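4. Setting up the steam station

Read this section before you fill anything. The Zerkley is a patient machine, but it holds grudges about water.

4.1 Where to put it

The station weighs more than it looks and the steam hose is shorter than you would like. Pick the spot first, then carry the station to it, once. You need a wall outlet of its own. Sharing one with a kettle will trip the breaker, usually with a sleeve half done.

The base can stand on the metal rest at the wide end of most boards, or on a shelf at the same height. Do not put it on the floor. The pump can push steam uphill for a while, but it will complain the whole time.

CAUTION: The rest must hold the full weight of the base with its tank filled. If the board rocks when you lean on it, it will rock when you iron on it, with the added interest of boiling water.

4.2 Setting the board height

1. Stand the board up and lock the legs. Wait for the click. A leg that went in silently did not go in.
2. Stand next to it in the shoes you iron in, or the slippers, or whatever it is.
3. Let your arms hang, then bend your elbows a little. Your palms should rest flat on the cover.
4. If your shoulders creep up, lower the board one notch. If you are bowing to it, raise it one notch.
5. Turn the board so the rounded tip points away from the hand that holds the iron. Left-handed users have been told otherwise by every other manual and may enjoy this one.

Leave enough room to walk the full length of the board on one side. The other side can be against the cabinets, the bed or the pile of things you are avoiding.
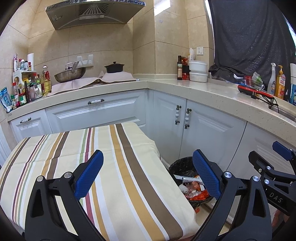 Fig. 4-1. Ironing board with striped cloth cover, tip toward the cabinets.

4.3 The cover

Any cotton cover will do, provided it is tight. A loose cover irons its own wrinkles into your shirt, then takes no responsibility.

1. Pull the cover over the rounded tip first and smooth it back toward the wide end.
2. Draw the cord until the cloth stops sliding under your palm.
3. Tie a bow. A knot feels more secure until wash day.

Patterned covers are fine. Stripes even help when you are lining up a trouser crease, if you can find one running the right way. New covers in strong colors should be washed before first use. Steam is very good at moving dye from one place to another, and it always picks the white collar.

NOTE: Do not use a foil-backed cover together with the Plukell felt pad. Between the two of them the steam has nowhere to go, and it comes back up through your fingers.

4.4 Filling the tank

1. Switch off and unplug the station.
2. Lift out the tank by its handle. The lid is not a handle, although it is shaped like one. We have spoken to the designer.
3. Fill with cold tap water up to the MAX line. In hard-water areas, mix it half and half with distilled.
4. Push the tank back until it sits flush.

Never add starch, vinegar, fabric softener or perfume. Linen water goes in a spray bottle, where it can do as it likes.

4.5 First heat-up

1. Plug in, switch on and set the dial to two dots.
2. Wait for the green light. The first time takes 8 minutes. After that it is much quicker.
3. Hold the iron over an old towel and press the steam trigger for a slow count of ten. Expect some spitting and a faint smell of factory. Both should stop by the third try.
4. If the display shows 207, the tank is not seated. Take it out and put it back with more conviction.
5. If it shows 68, the station wants descaling. See Section 7. Switching it off and on will clear the number and leave the scale exactly where it was.

CAUTION: The hose gets hot along its whole length. Keep it off your forearm, and keep pets off it too.

4.6 Spare parts

Tank seals and hose clips are sold by Van Beek under part number 3088. Order two seals. The first one will roll under something.

Section revised in April by Veerle Hoekstra, who irons sitting down and would like it known that this also works. Drop the board four notches and use a chair without arms.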